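Soudabeh Safavi
@soudabeh_s · 5 Nov 2022

Thread on refinishing a plank tabletop. Notes kept mostly so I stop repeating my own mistakes.

Starting point: light-colored boards, glued edge to edge, old finish worn through in places. I scraped two test patches before committing to anything.
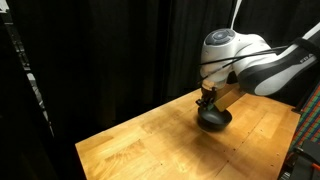
Finish choice came down to hardwax oil or a wiping varnish. Oil can be patched locally, varnish can't, at least by me. The table gets bowls set down on it all day, like the black one with the wide rim, and a foot ring will mark either finish. I went with oil, Turken brand, matte.

Grit sequence: 80, 120, 180, stop. Kamran Jalali goes to 400 on tabletops. At 400 my test patch took noticeably less oil and looked dull next to the 180 patch.

Sand with the grain. Around knots the direction changes, so drop the pressure and let the disc do less.
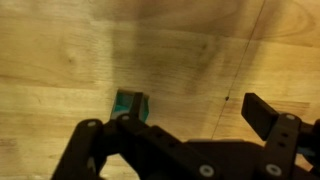
Vacuum between grits, then wipe with a barely damp cloth to raise the fibers. Knock them back by hand with the last grit. Skip this and the first wet glass does it for you.

Screw holes: I left them open. Filler takes oil differently and shows as pale dots.

Same for the dark stains. Getting below them would cost more thickness than I want to lose. 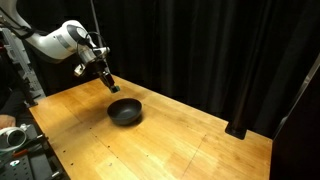
Dark bowl on the boards, screw holes along the left edge.

Two thin coats, overnight between. Buff off all excess. Rags go flat outside to dry, never balled up in a bin.

Next up in April: the underside.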